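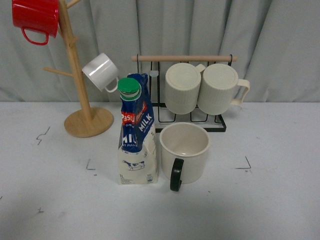
Mugs and milk: where we've got to

Progress note for Ingvar Holst, Comon fund
25/09/2025

Hello Ingvar,

You asked for something you could read over a cup of tea, so I've kept the tables out of it and I'll just tell you how the kitchen work is going. The short version is that we're a bit behind on the number of examples, ahead on the number of layouts, and much happier with the quality than we were in July.

As you'll remember, the grant pays for 1,135 demonstrations of everyday drinks jobs: taking a mug off a stand, putting one back, moving the milk out of the way, that sort of thing. We have 600 that I'd be glad to show anybody. There are more than that on the disk, but Walid Harb has been going through them and he's strict (quite right too). If the person driving the arms hesitates for ages over a handle and then has three goes at it, he puts it in a separate folder. We may use those later for teaching recovery, but I'm not counting them towards your total.

What we changed over the summer

The big change is that we now have two sorts of mug holder in the same layout. One is the wooden tree, where everything hangs at a tilt from a peg, and the other is the black wire rack with the wooden bar, where the mugs go upside down next to each other. We used to do them in separate sessions and the model got lazy – it learned one wrist movement per session and stuck to it. With both on the table it has to look first. Walid wrote the new session plan and it runs to 18 layouts, each with its own starting positions for the carton and the loose mug.

We've also drawn corner marks on the tabletop in black pen. Very low-tech, I know, but resetting is so much quicker when you've got something to line things up with! We do move things off the marks on purpose in some layouts, so the model doesn't come to depend on everything being in the same spot.

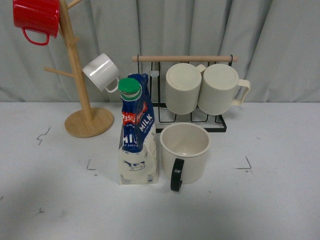
The milk carton has been more trouble than I expected when I wrote the proposal. I'd put it in as clutter, really, something tall to get in the way of the mugs behind, and it does that job very well. But cartons go soft with handling, and the grip that's fine for a stiff one is too much for a tired one. Walid would like us to keep the tired ones in, and I've come round to that, since real kitchens are full of them.

The other awkward customer is the cream mug with the black handle. When the handle points towards the robot, the drivers don't agree on whether to take it by the handle or by the rim, and both ways have ended up in the set. I've asked them to say which they're going for before they start, so we can label it properly.

Money and time

We're inside the budget. The only thing I'd like to move is 500 from travel, as the Lerkville visit isn't happening, and I'd put it towards more mugs and a second tree. Could you let me know if that needs a form?

Next up are the remaining layouts, then a first training run on the Ponon machine once the labels are checked. I'll send you the results of that whichever way they go.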